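Setting Up a Cracker Dough Line for a First Production Run

Applies to: sheeted, docked and cut crackers baked in a tunnel oven
Prepared by Kamonchanok Boonyarit, Prenar
Last revised January 7, 2025

This procedure covers mixing, resting, sheeting and cutting for a plain savory cracker. It assumes the line has been cleaned, released by quality, and fitted with the correct cutter. Baking profiles are handled in a separate sheet because they depend on oven length and fuel type.

Before you start

Read the batch card from top to bottom. Check that the flour lot on the card matches the lot in the silo or on the pallet. If protein has moved by more than half a percentage point from the previous lot, hold back part of the water and add it during mixing.

You will need:
Batch card and lot labels
Probe thermometer
Dough thickness gauge
Bench scale reading to 0.1 g
Scraper and covered dough tubs
Timer

Step 1. Weigh the ingredients

Weigh salt, leavening and malt separately. Do not combine the leavening with the salt in one bag. Sieve the ammonium bicarbonate if the drum has been open for more than a week; lumps leave brown spots and small blisters on the baked cracker. Keep the fat between 68 and 75 °F so that it spreads evenly.

Step 2. Mix

Load flour and fat first and mix on low speed for three minutes. Add the water with the malt and salt dissolved in it. Dissolve the ammonium bicarbonate in a small amount of cool water and add it last. Mix on low until no dry flour is visible, then on high for 17 minutes. Stop and take the dough temperature at three points in the bowl. The target is 88 °F, with a range of two degrees either way. If the readings differ from each other by more than three degrees, mix for one more minute and measure again.

Squeeze a handful of dough. It should hold together and break with a short, ragged edge. Dough that stretches into a thin film has been mixed too long or is too wet.

Step 3. Rest

Tip the dough into covered tubs and label each one with the batch number and the time. Rest for 45 minutes at room temperature. Do not stack tubs more than two high. Dough that has rested for longer than 90 minutes goes to rework.

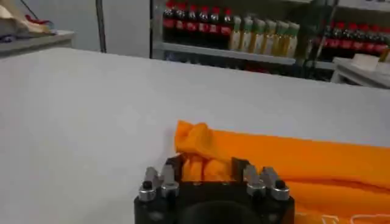 Step 4. Sheet and laminate

Feed the dough to the hopper in pieces no larger than a loaf. An uneven feed shows up as thin edges after the first gauge roll. Set the three gauge rolls so that each one reduces the sheet by no more than half. Larger reductions tear the surface and put tension in the sheet, and the cut pieces then shrink along the direction of travel.

If the product is laminated, set the lapper to six layers and turn the sheet 90 degrees before the final rolls. Check the final thickness at the left, center and right of the web. All three readings should agree within 0.1 mm.

Step 5. Relax, dock and cut

Run the relaxing conveyor slightly slower than the last gauge roll so that the sheet forms a shallow ripple. The ripple must be gone before the sheet reaches the docker. Docking pins should pass through to the belt. Pieces with shallow holes will puff in the first oven zone.

Cut a row of pieces and weigh ten of them together. Divide by ten and compare with the batch card. Correct the weight at the final gauge roll only, in small moves, and wait for a full row before weighing again.

Step 6. Return the scrap

Scrap from the cutter should go back to the hopper within 20 minutes and make up no more than a quarter of the feed. Spread it across the full width. Scrap dropped on one side gives a dark strip on that side after baking.

Common faults

Oval pieces from a round cutter: sheet under tension. Slow the relaxing conveyor.
Blisters: undissolved leavening or shallow docking.
Sheet sticking to the rolls: dough too warm or too wet. Check temperature first, then scraper blades.
Weight drifting upward during a batch: dough stiffening in the hopper. Keep the hopper less than half full.

Records

Write the dough temperatures, rest times and ten-piece weights on the batch card. Cards are kept for two years. Changes to this procedure go through Somkiat Nuchit.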